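Search products
Enter keyword or part no.
Go

Nilitz Bench Tray, desktop service set
By Tahsin Chowdhury

The Nilitz is a gray plastic fixture tray for robot-assisted work on desktop PCs. It was drawn up by Concetta Zanetti for the arm cell in the Guerra shared workshop and is now sold as a finished part or as print files. The tray sits to the left of the tower and holds a 3.5-inch drive, a processor and a memory module in fixed positions, so pick points can be taught once and reused.

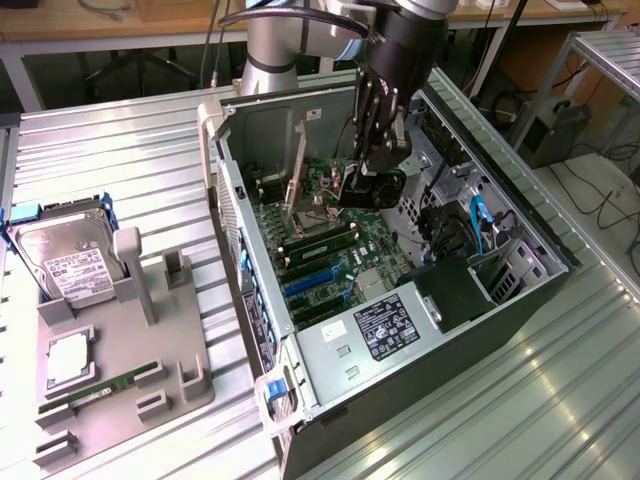 Guerra Workshop, October — Revision 4 is in stock. The processor recess is square and open at the top. The memory slot runs lengthwise along the tray. Repeat placement was checked over 400 cycles with a two-finger parallel gripper; two picks needed a retry, both on the memory module. 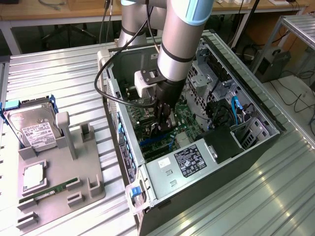 The tray bolts to ribbed aluminum extrusion with four T-nuts (not supplied). Re-teach the drive position after any move of the base — the other nests can be shifted by a single offset. Print time is nearly 60 hours for the full set at the default layer height.

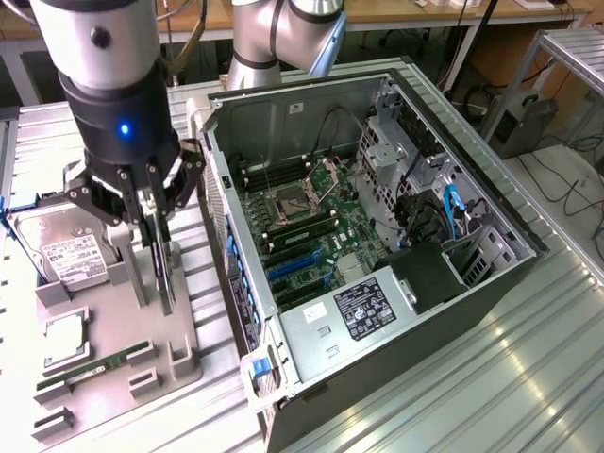
Slotted holders are separate parts and can be ordered singly. Worn holders should be replaced in pairs. Arm, gripper and controller are not included.

Related items
Paster slotted holder, single
Drindimico T-nut pack
Nilitz blank tray, no nests
Guerra cable clip set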